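Skullex wants the office to move around you

Jan 12, 2012

Office furniture maker Skullex has a new system of desks and screens on the way, and it would like us to believe that the age of the fixed workstation is over. We have heard that one before.

The range is called Gultona and goes on sale in April. It was drawn up by the studio Grironetti, whose last job for the company was a stacking chair that was pleasant to look at and hard to stack. Gultona starts with a single leg, a steel tube on a weighted foot. Tops, screens, shelves and a coat hook clip to the leg with a collar that tightens by hand. Skullex says two people can take down a bench for six and put it up again as a meeting table in 32 minutes, with no tools.

That figure comes from the company's own workshop, where the people doing the job presumably knew which piece went where. It does not include unplugging six computers, finding somewhere to put them, or asking six people to stand up.

"Companies change shape faster than their furniture does," says Magdy Shawky, who led the project at Grironetti. "We wanted the furniture to be the easy part."

It's a fair aim. The trouble is that most offices that buy movable furniture don't move it. The wheels get locked on the first day, the cables get taped down on the second, and a year later the flexible room is the same room it always was, only it cost more. Asked whether anyone had looked at how often earlier customers rearranged their desks, Skullex said it did not collect that kind of information. 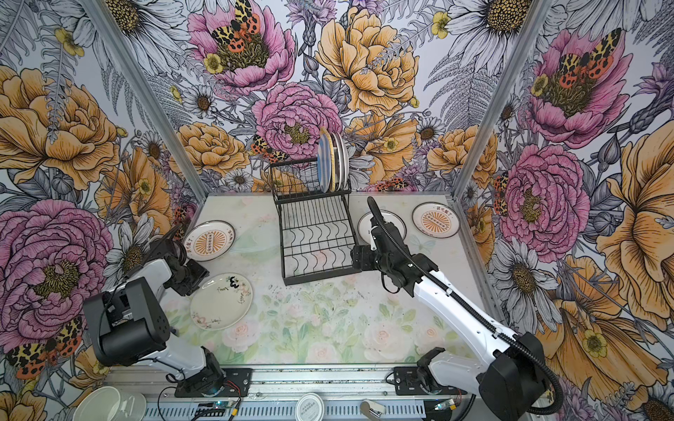
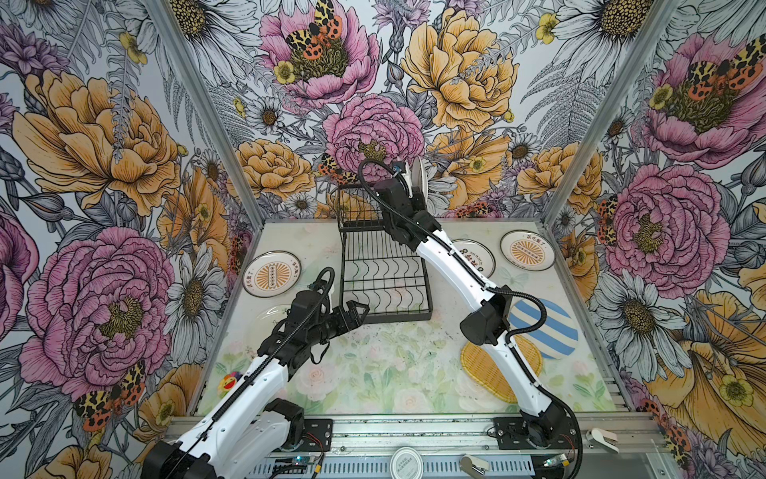

Peonies and other flowers cover the walls on three sides of the tabletop.

Screens are the part of Gultona that will divide people. They come in 10 colors of wool felt, in two heights, and the taller one is meant to give a seated worker some quiet. Felt does soften the sound of a phone call a little. It doesn't stop one, and the screens leave a gap at the bottom wide enough to pass a stapler through. Grironetti describes this gap as an invitation to talk. Anyone who has tried to finish a report beside a sales team may call it something else.

There are good things here. The collar is a neat piece of work, with a rubber lining so it doesn't chew up the paint, and the tops are thin without feeling cheap. The coat hook is the best in any desk system this winter - a low bar, but still. Spare collars will be sold one at a time, so a lost part won't mean ordering a whole new leg.

Price is where the talk of freedom starts to sound thin. A starter set, which makes one bench for two people, is $3,000 before screens, and screens are extra. So is the tray that holds the cables, without which the cables hang down to the floor. Skullex points out that a company can begin small and add to it later, and no doubt Skullex would be glad if it did.

The first large order has come from Madigan, a shipping insurer that is moving its claims staff to a new floor this spring. Madigan says it plans to change the layout every quarter. It would be worth going back after the second one to see whether anybody has touched a collar.

Gultona will be shown at the Skullex showroom from the first week of April, by appointment.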